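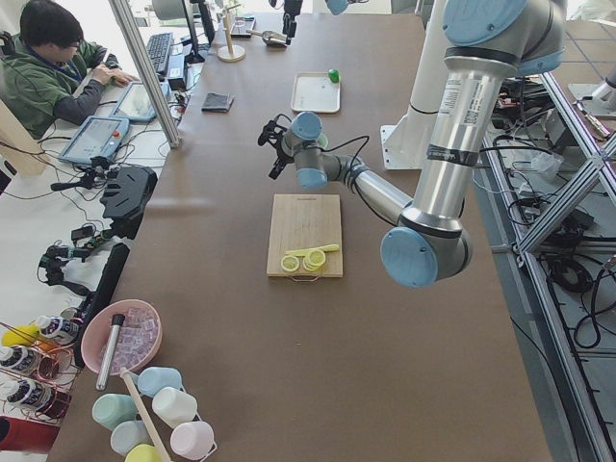 ## Two weeks with the Skidon drink kit

In May we got the Skidon kit on trial from Movetti. It is a software package for a two-arm table, made for simple bar work: ice, lemon, cups, bottles. I had 30 days to decide if our lab should pay for it.

The installation took me one afternoon. The manual is short and clear, but the chapter about gripper force has only 2 pages, and I needed more. I wrote to the support and they answered in 20 minutes, very polite.

What I like:

- The teach pendants stay in use, one for each arm. I don't need to learn a new screen.
- You can put your own things on the table. The lemon slices lie on a normal cutting board with a metal loop handle, and I didn't buy any special holder.
- Every step can be run alone – good for somebody who makes many mistakes, like me.

What I like less is the knife part. Skidon asks you to teach the grip again each time the knife changes, and a thin handle is difficult. Before this I tried the Mindik package, which was easier here but much slower with the cups.

The license is for one table only. I asked Movetti about a second one and I am still waiting for the price.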